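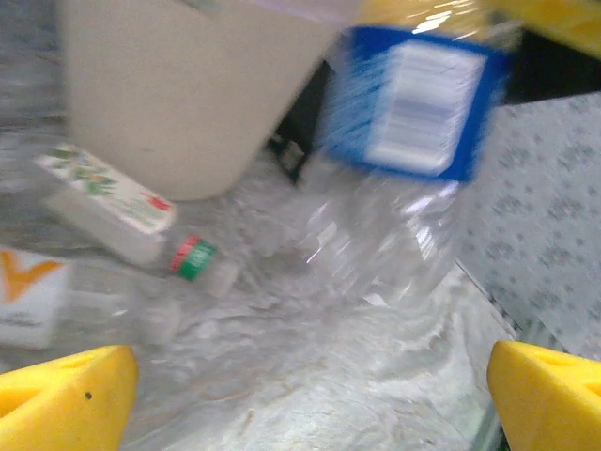 Je vais me fâcher avec la moitié de ma famille, tant pis : je défends le tas. Oui, le tas, celui des emballages qu'on garde « pour plus tard », les bacs, les bouteilles en plastique, les boîtes dont on a perdu le couvercle en décembre. On nous répète qu'il faut trier tout de suite, rincer, aplatir, descendre au local. Moi j'ai essayé pendant 6 semaines et j'ai détesté ça !

Trier à la pièce, c'est se lever soixante fois pour rien. Je préfère laisser monter, puis m'y mettre un bon coup le samedi, radio allumée (comptez 9 minutes, montre en main). Et puis on voit mieux ce qu'on achète quand tout est en vrac sous le nez. Une bouteille vide toute seule, ça ne fait pas réfléchir. Un gros fouillis, si.

Mon voisin Mark Anthony Lacson jure par ses deux bacs Vorkard, étiquetés, alignés, superbes. Je les lui laisse. Chez lui on n'ose plus jeter un pot de yaourt sans demander la permission, et moi, dans ma cuisine, j'aime bien pouvoir lancer une bouteille de loin. Même quand je rate.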